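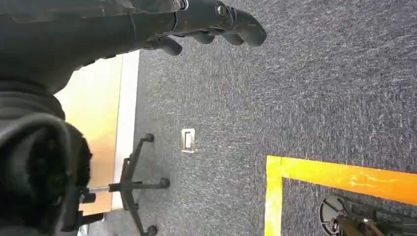
How to get an office chair rolling properly on carpet again

Posted 16/09/2021 by Settimio Fabbri

Carpet and castors have never been friends. The carpet gives up its fluff, the castors eat it, and by June you are rowing yourself between desk and filing cabinet like someone in a very small canoe. A replacement chair costs real money. Cleaning the old one costs 30 minutes and a little dignity.

What you'll need

An old towel
Small sharp scissors or a seam ripper
Tweezers
A flathead screwdriver
A damp cloth with a drop of dishwashing liquid
Dry silicone spray (not cooking oil, whatever your uncle reckons)

Step 1. Clear some floor

Pull the chair well out from the desk. Lay the towel down, then tip the chair on its side so the base is facing you. If it's a heavy one with arms, get down on your knees and lower it. Mine went over by itself in the Carosthorpe house and took a chunk out of the skirting board, which the agent remembered at bond time.

Step 2. Take the castors off

Most are held in by friction alone. Grip one and pull straight out, firmly, without twisting. If it won't budge, work the screwdriver in beside the stem and lever gently. Some are threaded and need to be unscrewed, so have a look before you start swearing.

Step 3. Remove the wildlife

Snip through the hair wrapped around the axle in 2 or 3 places and draw it out with the tweezers. You'll find carpet fibre, thread and possibly a staple. Do not try to work out whose hair it is.

Step 4. Wipe and spray

Wipe each wheel, and the legs of the base while you're down there, as they collect a grey felt of their own. Let everything dry. One short burst of silicone on each axle, spin, and wipe off the extra before it gets on the carpet.

Step 5. Put it back together

Push the stems in until they click. Stand the chair up, sit down and roll about a bit.

If it still drags, the wheels are probably too hard or too narrow for your pile. Check the stem diameter before ordering new ones. I didn't, and have a full set in the shed if anyone's after them.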